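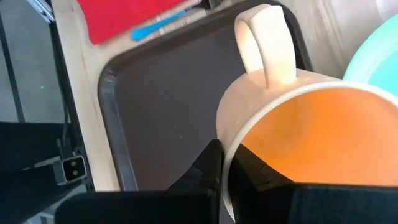 Projects > Satetti > Reports to Norkongate > Gripper comparison, second period

Gripper Comparison for Tableware Handling: Second Progress Report

Prepared for: Ingvild Myklebust, Norkongate
Prepared by: Idun Engström and Karthikeyan Amin, Satetti
Date: 9 June 2026

1. Status

Work package 2 is on schedule. Both finger designs have been run through the single-object test set on the same arm, with the same wrist camera and the same controller settings. Cluttered-tray tests have started with the flat fingers only. Spending is within the approved budget, and no change to the scope is requested.

2. Hardware under comparison

Set A is the flat black parallel finger that was supplied with the gripper. Set B is the curved finger made by Ljungberg to our drawing, with a softer pad on the contact face. Both sets mount on the same carrier, and a swap requires a new tool offset and a short check of the closing position. The wrist camera stays in place during the swap, so its calibration is kept unless the check fails.

The Hatau controller was installed at the end of the first period. Its force limit can be set per grasp, which the previous controller did not allow. All results in this report were recorded with the Hatau unit. Results from the first period are not directly comparable and have been left out.

3. Single-object tests

Each finger set completed 178 attempts on mugs, bowls and spoons placed on a tray. An attempt counts as a success if the object is lifted clear of the tray, held during the transfer, and released inside the target area. A grasp that slips but keeps hold of the object is logged as a success with a note.

One attempt with Set A was removed from the analysis after the log file was found to be incomplete. This leaves 177 valid attempts for Set A and 178 for Set B.

Main observations:

- Mugs, upright. Both sets performed well when gripping across the body. Set B needed a lower closing force for the same hold.
- Mugs, on their side. A pinch on the wall near the rim was the most reliable grasp for Set A. The mug can rotate around the contact points during the lift. Set B rotated less, but its thicker pad sometimes touched the tray before the fingers reached closing height.
- Bowls. Rim grasps worked with both sets. Set A left less residue on glazed surfaces.
- Spoons. Set A was clearly better. The curved face of Set B does not close fully along its length, and thin handles fell into the gap.

4. Camera

The wrist view is adequate for planning the approach. After closing, the fingers and a large object such as a mug take up much of the image, and the lower contact area is hard to judge. Motion blur during transfer also affects the slip check. Tamara Costache tested a shorter exposure, which reduced blur but made the dark tray harder to separate from the black fingers. The current setting is a compromise and will be kept until the cluttered tests are complete.

Detection of glossy white tableware has improved since the lamp was moved. Highlights along curved edges are still sometimes read as a rim, mainly on mugs lying down. These cases are being labeled by hand and will be added to the next training round.

5. Problems and corrective action

5.1 Tool offset. The offset for Set B was entered with the wrong sign in the first session. The affected attempts were repeated and the earlier data discarded. The swap procedure now includes a touch-off against a fixed block.

5.2 Pad wear. The pads on Set B showed marks at the fingertip after the mug series. Ljungberg has sent a spare pair in a harder compound. They will be tested on mugs first, then on bowls.

5.3 Force limit. The Hatau unit occasionally kept the previous limit when two grasp commands were sent close together. A 20 ms delay between commands removed the fault in our tests. The supplier has been given the logs and has not yet replied.

6. Next period

Cluttered-tray tests will continue with Set A and then be repeated with Set B. Object positions are stored so that both sets see the same layouts. The plan calls for 900 attempts in total, divided equally between the sets. Tuva Eklund will take over scheduling of the test cell from Karthikeyan Amin.

A recommendation on the finger design is due in October. On present results, Set A is the better general choice for mixed tableware, and Set B has an advantage only on mugs. A combined design with a flat tip and a softer upper pad is being drawn up. It will be built only if the harder pads fail the wear test.

7. Decision requested

We ask Norkongate to confirm that the cluttered-tray series may use the current object set without adding glassware. Adding it now would require new detection data and a separate force study.

Contact: Idun Engström, Satetti | © 2026 Satetti | Back to top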